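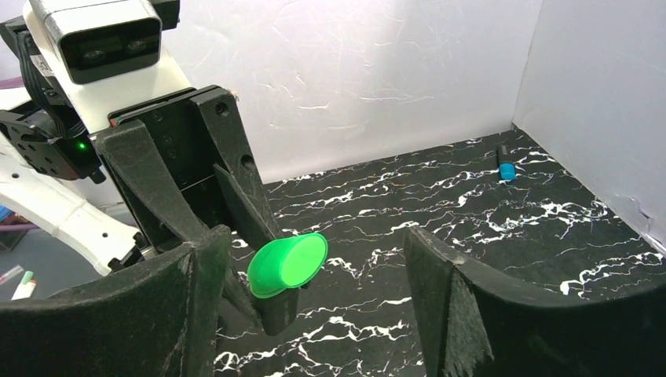
What is in the Menov word list?
The Menov word list holds 2,000 everyday words of the Bidholm dialect, each with its plural form, a short meaning in English and one sentence showing how it is used.

Contents
menov_words.csv — the main table, one word per line
menov_sources.csv — which speaker gave which word
spelling_notes.txt — how we write the long vowels

How the words were collected
Siham Najjar recorded the older speakers in Bidholm and in the two villages by the lake. Wissam Chidiac typed the recordings and checked the spelling against the small Stotine dictionary, which is out of print. When the dictionary and the speakers did not agree, we kept the form of the speakers and put the other one in the column "alt".

Speakers
There are 13 speakers. The oldest was 72 at the time of recording. Names are replaced by letters, and the sound files are not part of this release.

Known problems
Words for fishing tools are many, words for school and office are few. In version 3 the plural is still missing for most names of plants. The letter "ø" may look broken if you open the table in an old spreadsheet program — please choose UTF-8 when you import it.
Some sentences were given by one speaker only, and another speaker from the same street would not say them like this. They are marked with "single".

Use
You may use the list for teaching and for study. If you change it, please write in your copy what you changed.

Corrections
Send them to Wissam with the line number and the village where you heard the word. Corrections received in January are included.

Last update: 2 February 2025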